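Home | Handling | Sortation | Service and Parts | Contact

Gavanine Disc Handling Cell

The Gavanine cell is a robotic pick-and-place system for flat, round goods carried on a circular conveyor. It is supplied by Zirnisik to parts distributors, repair depots and teaching workshops, and is intended for sites where discs of mixed finish must be taken from a moving or indexed belt and passed to a bin, a rack or a further line.

Each cell comprises one arm with a two-finger gripper, a wrist camera, a fixed camera for the surrounding area, a controller cabinet and the Gavanine operating software. The conveyor may be ordered with the cell or retained from the customer's existing line, subject to a site inspection. Belt colour is at the customer's choice. Dark green is the standard finish and gives good contrast against pale discs.

The gripper closes on the rim of the disc and can hold it on edge, so that a piece may be turned or placed upright in a narrow slot. Finger pads are replaceable and are fitted with ordinary hand tools.

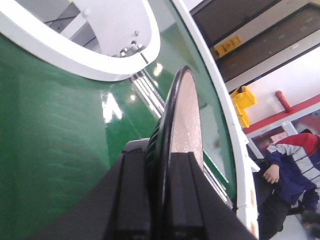
Grip force is set from the operator panel and may be stored with each product record. Up to 139 product records can be held on the controller. Where a disc has a coated or polished face, Zirnisik recommends that the lowest workable force be found by trial before the record is locked. Records can be copied between cells of the same series.

Layout and conveyor

The cell is designed to work beside circular tables with an open central hub and roller sections set into the belt path. Goods may be fed from sloped roller racking, and the arm can be placed on either the infeed or the outfeed side. A clear approach must be kept for maintenance of the hub bearings. The customer is responsible for floor marking, guarding and local signage, and a drawing of the proposed arrangement is provided with every quotation.
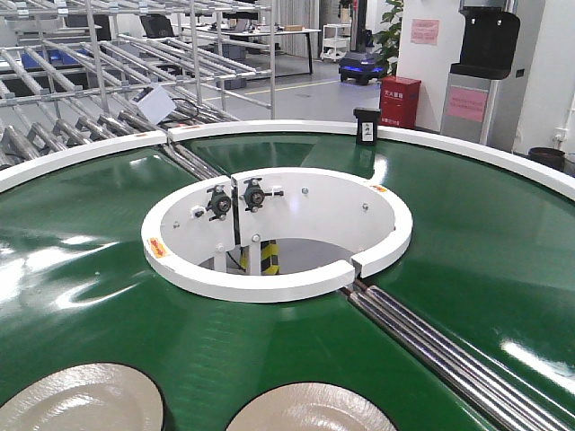
Can the cell be added to a conveyor that is already in service?
In most cases it can, provided the belt speed is steady and the controller is able to receive a stop signal from the line. Our engineers will confirm this at the site inspection and will list any changes to the conveyor in writing.

Placing into bins and racks

Placement is guided by the wrist camera during the final approach. The software allows for glossy surfaces and strong overhead lighting, although shaded fixtures are advised where glare is severe. Discs may be laid flat or set on edge. In the acceptance trial at our Dostham works, 609 placements were made over a single shift, and the cell was stopped four times for operator attention. The full trial report is available on request.

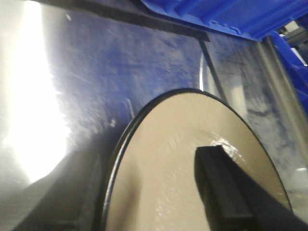
Veronika Gál wrote to us in December that her depot had expected the change from belt to bin to be the weak point, and that most of her operators' time had gone instead into setting up the product records. She asked that the panel allow records to be sorted by diameter. This has been included in the current software release.

Supply and support

Delivery is normally some 39 working days from approval of the layout drawing. The price includes installation, operator instruction on site and the first annual service. The Shibata extended reach kit, which moves the arm base outward on a fixed plinth, is offered as an option and must be ordered with the cell. Spare finger pads and camera covers are held in stock at Dostham.

Enquiries should be directed to Wubit Teshome, Handling Systems, and should state the smallest and largest disc diameter, the belt height and the available floor area.

Contact Zirnisik Handling Systems, Dostham | Copyright Zirnisik | Back to top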